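Gullano Update: Pairing Changes in Firmware for the Zendstead Car Kit

The October firmware for the Zendstead hands-free kit changes how the unit handles two phones at once. Earlier versions kept a single active link and dropped the first phone when a second one came into range. The new version holds both links open for calls and gives audio streaming to whichever phone started playing last.

The change affects call priority. With two phones connected, an incoming call on either one will mute streaming on both. If a second call arrives on the other phone while the first is active, the unit sounds a single low tone in the left channel and leaves the first call alone. A short press on the control knob swaps between them. A long press ends the active call and picks up the waiting one.

Phone book transfer has also been reworked. The old limit was 2,004 entries, set by a memory block shared with the call log. The log now has its own block, and the phone book holds 3,000. Entries with more than one number count once for each number. Transfer starts on first pairing and can take over 60 seconds with a full list; calls can be made and answered during that time, but names will not show until it finishes.

Monique Besson of the audio group has retuned the echo canceller for cabins with large glass roofs. Owners of the Tanguy microphone extension should mount it on the driver's side pillar, facing the headrest, and route the cable away from the visor light. The previous guide showed it beside the mirror. That position still works at low speed but picks up vent noise with the fan on a high setting.
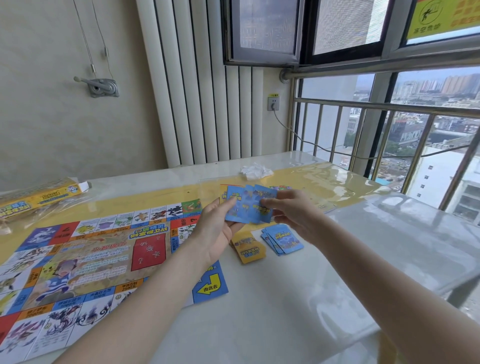
To install, copy the update file to the top level of an empty USB stick formatted as FAT32. Turn the ignition to accessory, insert the stick, and hold the knob until the light turns amber. Leave the engine off until the light goes green. Stored pairings are erased, so delete the old entry on each phone before pairing again.

Two known problems remain. Track titles with accented letters may show blank on the small display, and the unit does not always resume streaming after a navigation prompt. Mogens Lauritsen is collecting logs on the second one – hold the knob and the mute key together to write a log to the stick, then send it through the Flitton support page with the phone model and its software version.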